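Let the Students Build the Boring Part

Every spring our college sends a team to a regional robotics competition, and every spring somebody on the staff asks why the students spent so long on things that don't move. I have heard it said about boxes, about table coverings, about labels and shelving. The robot is what gets judged, the argument goes, so the hours should go into the robot.

I have run the after-hours robotics club for long enough to think this is wrong, and I want to set out why. The question has come up again over the club's budget for the coming year, and the draft I was shown moves most of our money towards ready-made kit. I think that would be a mistake, even though I can see what is attractive about it.

What the kit offers

The kit in question is called Votari. It comes with a mat, a set of moulded bins, a set of objects to pick up and a booklet of graded tasks. You put the mat on a desk, put the bins on the printed squares and run the first task. A reasonably patient sixteen-year-old can get an arm to lift a block and put it in a bin on the first evening. The price for our size of club is £796 a year, and for that you also get replacement parts.

I have nothing against it as a product. We borrowed a set from Ernance, the education centre two towns over, and used it for four weeks. The tasks are well graded and the booklet is clearly written. The students liked it, and the younger ones liked it most.

By the third week the older ones had run out of questions. The bins were always the same distance from the arm, always the same height and always slightly sloped inside so that a dropped block slid to the middle. When something failed, the booklet had a page telling them what to check. They checked it, it worked, and they went on to the next task. I am not sure how much they could have told you afterwards about why it worked.

What the tray offers

Compare that with what the club does the rest of the time. The target this term is a square cardboard tray with no lid. The task is to put things in it and take things out again, with a two-fingered gripper, without knocking it across the table. The students made the tray themselves and they have made several before it.

The first one was too tall. The fingers could get in, but the linkages fouled on the walls before the tips reached the bottom. The second was the right height but had been glued at only two corners, and it spread open whenever the gripper leaned on it. The third was fine until someone sat on it. I could have told them the right height at the start, and I was tempted to, since I had a fair idea of it. I am glad I kept quiet, because the conversation after the first tray failed was the best one we had all term. Two students who had barely spoken to each other spent half an hour working out with a ruler where the widest part of the gripper was. It isn't at the tips.

A moulded bin would have been the right height from the beginning, and that conversation would not have taken place.

There is also the matter of cost. Cardboard is free. The glue sticks and the masking tape are cheap. The black cloth we put over the table was the only thing we went out and bought for the purpose. When a tray is crushed, the loss is an evening of somebody's time and a bit of pride, and the student who crushed it is usually the one who makes the next.
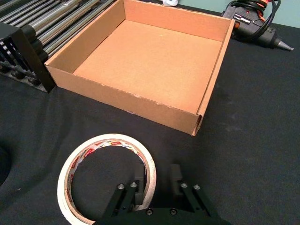
The case against me

I should be fair to the other side, which in our college is mostly put by my colleague Yesenia Medrano. She teaches computing, she helps with the club on alternate weeks, and she has written more of the students' software with them than I have. She disagrees with nearly all of the above.

Her first point is time. The club meets for 80 minutes. Getting things out and putting them away takes a good part of that. If a pair of students spends two whole sessions on a tray, they have not written any code in those two sessions, and code is what most of them came for. She says I am teaching craft and calling it robotics.

Her second point is that a home-made target is different every time. If the tray is rebuilt, last week's results can't be compared with this week's. A student who improves the gripping program might see the score go down because the new tray has a stiffer wall. That is discouraging, and it is also bad experimental practice. With the Votari bins, a change in the score means a change in the program.

Her third point is the one I find hardest to answer. Students who are already confident with tools take over the making. The ones who are not confident stand back and watch. She has seen it happen, and so have I. A kit in which everything clicks together gives everyone the same start.

I accept the first point in part. We do spend too long on setting up, and a better cupboard would help more than anything else I could ask for. But I don't accept that the tray is craft and the program is robotics. The program is written for a gripper of a certain width going into a space of a certain size, and a student who has never had to think about the space is guessing at the numbers.

On the second point I would say that she is right about comparison, and that the students ought to find this out for themselves. Last year a pair of them did. They ran 500 attempts with a program they called Gavby, over most of a term, and partway through they replaced a worn tray without writing it down. The results jumped and they could not say why. It took them two sessions to trace it. Since then the date of every new tray goes in the log, and the rule was theirs and not mine. I would take that over a clean graph.

On the third point I have changed what I do. Pairs are now drawn up by us, and whoever did the cutting last time does the logging this time. It has helped, though it hasn't cured the problem. Yesenia thinks it should have been done years ago, and she is right about that too.

What I would like the college to do

The meeting on the budget is on 12/10/21 and I have asked for this to be circulated before it.

I am not asking for the kit to be refused. For the first half of the first term it would be very useful, especially for new members, and Ernance are willing to go on lending us theirs for that period if we collect it and bring it back. That would cost us the petrol.

What I am asking is that the money we were given last year for materials and tools stays where it is. Most of it goes on dull things. We need a second glue gun, as there is always a queue for the one we have. We need proper safety rulers and a cutting mat that has not been cut through. The gripper wants a spare set of fingertip pads. If there is anything left, I would put it towards storage.

I would also ask that the college stop judging the club by the competition. We came in the middle of the table last time, behind a team from Zavala who had a beautiful machine, and I was told afterwards, kindly enough, that more structure might get us further up. It might. But the competition is one day, and the members are with us for two years. Several of those who have left are now on engineering courses or apprenticeships, and when they come back to visit they ask to see what is on the table. They want to know how the tray is made and whether we are still having trouble with the corners. We are, and the pair who are on it at present think the answer is to run the glue along the inside of the seam before the walls are folded up. They will try it in December, after the mock exams, when the room is free again.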